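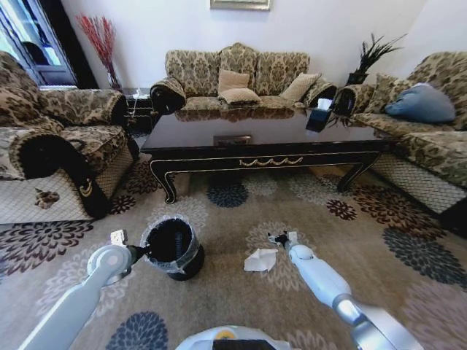
Tidy-up task, living room site: left gripper on the rim of the bin, tissue on the rug.

Kadthorpe Living Room Gripper Comparison
Data card, revised 2024-12-04

Summary

Kadthorpe is a small set of teleoperated recordings made to compare two sets of finger pads on a two-arm robot doing household pick-up work. The task is the same throughout: collect litter from a rug and put it in a lined waste bin. The set was put together by the Trunum group to settle which pads to order for the next round of home trials. We are releasing it because other people working on thin, light objects may find the failures useful.

There are 80 episodes in total. Each one has video from a head camera and both wrist cameras, joint positions for both arms, commanded and measured gripper opening, and a short text note from the operator.

What was compared

Pad set A is the Rokeck flat pad, a firm rubber face with no texture. Pad set B is the Buschmann ribbed pad, which is softer and has shallow ribs running across the finger. Both were cut to the same outline and fixed to the same backing plate, so the opening range does not change between sets. The controller gains were left alone when the pads were swapped. We did try a lower closing force for set B early on, and those episodes were thrown out.

The release does not label pad sets in the file names. Use the pad_set field in the episode table.

Task

An episode starts with the arms clear of the rug and ends when the operator presses the stop pedal. The operator may use either arm, and may hold or move the bin with one gripper while the other picks. Litter is mostly paper tissue, crumpled by hand before the episode. The bin has a plastic liner folded over the rim, and the liner stays on for the whole episode unless it is pulled off by accident.

An episode counts as a success if all litter ends up inside the bin and the bin is upright at the stop signal. Litter caught between the liner and the outside wall of the bin counts as a failure. A dropped item that is picked up again is still a success, with the drop written in the notes field.

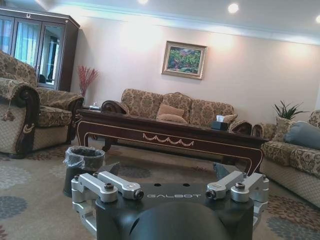 Can I use the wrist video without the head video?
The wrist streams are stored as separate files and can be loaded alone. For picks close to the bin we found the wrist view more useful, though you lose sight of the other arm for long stretches.

Splits

70 percent of the episodes are in the training split and 30 percent are held out. The split was drawn at random within each pad set, so both sets appear in both parts. We did not split by operator. If you need a test on unseen operators, the operator_id field will let you build one.

Folder layout

episodes/ – one folder per episode, numbered in order of recording
episodes/NNN/head.mp4
episodes/NNN/wrist_left.mp4
episodes/NNN/wrist_right.mp4
episodes/NNN/joints.csv
episodes/NNN/gripper.csv
episodes/NNN/notes.txt
table.csv – pad set, operator, result, split
calib/ – camera intrinsics and hand-eye transforms

Gaps in the numbering are episodes we removed. Video and joint data share one clock. The gripper log comes from a different process, and it lags the joint log by up to 4 samples. We have not corrected this in the files.
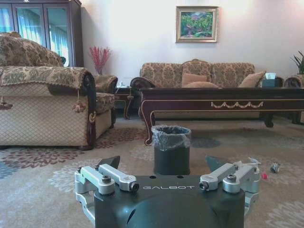
Bin placement was the setting we argued over most. In the first sessions the bin was set down wherever the operator liked, and a lot of the difference between pad sets was really a difference in reach. We later agreed on placements relative to the coffee table and marked them on a floor plan kept with the calibration files. The hardest approach is the one with the bin straight ahead between the fingertips and a small crumpled scrap lying on the carpet to its right, because the hand has to go around the rim and come down almost flat. Set A tended to push scraps like that along the pile. Set B closed on them more often, but was slower to let go over the liner.

Known problems

The rug pattern is busy. Our own segmentation model picked out pale petals as tissue in several episodes, and we gave up on using it for automatic scoring. All results in table.csv were scored by a person watching the head video.

The coffee table is glossy and throws strong reflections. Depth estimated from the head camera is poor over the tabletop and should be masked.

Liner plastic sticks to the ribbed pads. Where this pulled the liner out of place, the notes say "liner" and the result is scored by the rule above.

The hand-eye transform for the right wrist was redone partway through. Both versions are in calib/, and table.csv says which one applies.

Not covered

There is one room and one rug. Nothing here supports a claim about hard floors, and we would not use these numbers to choose pads for heavy or rigid items. Wear was not measured either – each pad set was new at the start and was not replaced.

Planned changes

A hard-floor set is due in January, with the same pads and the same bin rules. The gripper log offset should be fixed in that release. Episode numbers in the present set will stay as they are.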